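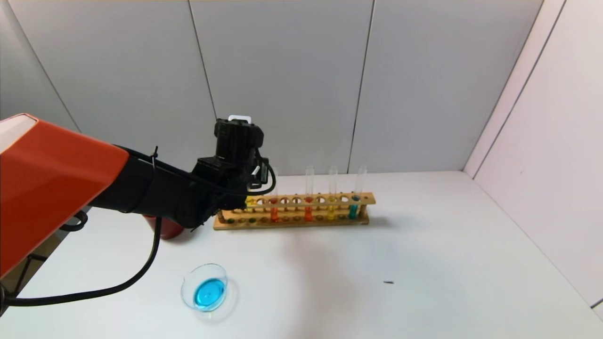 How to Test Whether a Robot Arm Can Take Over Your Tube Rack

Robot arms can already do some of the small chores around a bench. They can pick up a test tube, move it, and put it in a hole. Whether they can do it well enough to be left alone is a different matter, and the only way to find out is to run the job many times with the same setup. These steps are the ones we use at Plerkier for glass tubes in a wooden rack. They work for kitchen jobs such as loading cups into a dish rack too.

What you need

A tabletop arm with a two-finger gripper
A wrist camera, plus one camera with a wider view
A wooden rack with round holes
Glass test tubes
Water and food coloring
A shallow dish
Paper towels

Step 1: Pick one chore and write it down

"Tidy the rack" is too loose. Write a sentence that has a start and an end, such as "Lift the tube from the left end and set it upright in the next open hole." If two people could disagree about whether the job was done, rewrite the sentence.

Step 2: Set up the table

Use a plain, light-colored top and clear away anything the arm doesn't need. Put the rack well within reach, parallel to the back edge. Run the arm through its full range with the power low and watch the cables. A cable that hangs in front of the gripper can sweep a dish off the table. Tie it back, but leave enough slack for the wrist to turn the full 180 degrees.

Step 3: Start with empty tubes

Run the chore with no liquid first. Glass is hard for cameras because it has little color of its own, and the arm may close its fingers beside the tube. If this happens often, change the lighting before you change anything in the software. A lamp off to one side usually helps the rim show up.

Step 4: Set the grip

Begin with the lightest grip that holds the tube. Raise it a little at a time. Soft finger pads are more forgiving than hard ones, but they wear, so look them over at the start of each session.
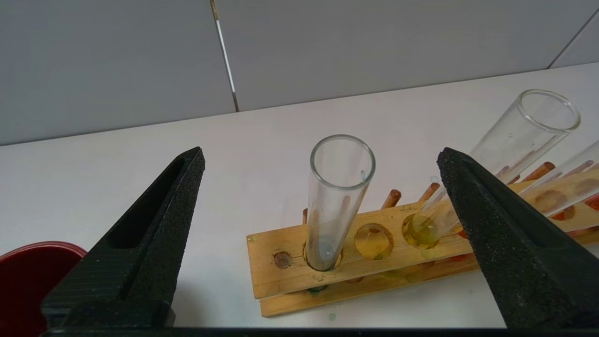

The angle of the tube matters as much as the grip. A tube that goes in straight is easy to pick up again. One that leans will slide against the fingers, and most arms we have tried do not correct for it. Count a leaning tube as a miss even if it stayed in the rack.

Step 5: Add colored water

Fill the tubes only part way. Colored water makes spills easy to find on a white top. Wipe up drops between runs so you know which run made them.

Step 6: Run it 100 times

Do not stop early after a good streak. For each run, write down pass or fail, and one word for the failure: missed, dropped, leaned, spilled. Our sheet is called Skenness and has 9 columns, but a notebook is fine.

Step 7: Read the results

Look at what kind of failure comes up most. Misses point to the camera or the lighting. Drops point to the grip. Leaning tubes usually mean the arm lets go too soon.

So can it do the chore yet?

For moving tubes between holes with someone in the room, yes, on a good setup. For pouring, or for washing and drying glassware without supervision, we would still do it by hand. In May we went through the same steps with two control programs, Karabulut and Hikport. Both handled upright tubes well, and both had trouble once a tube was leaning. A person fixes that with one finger and hardly looks.

Repeat the test whenever you change the rack, the tubes or the finger pads.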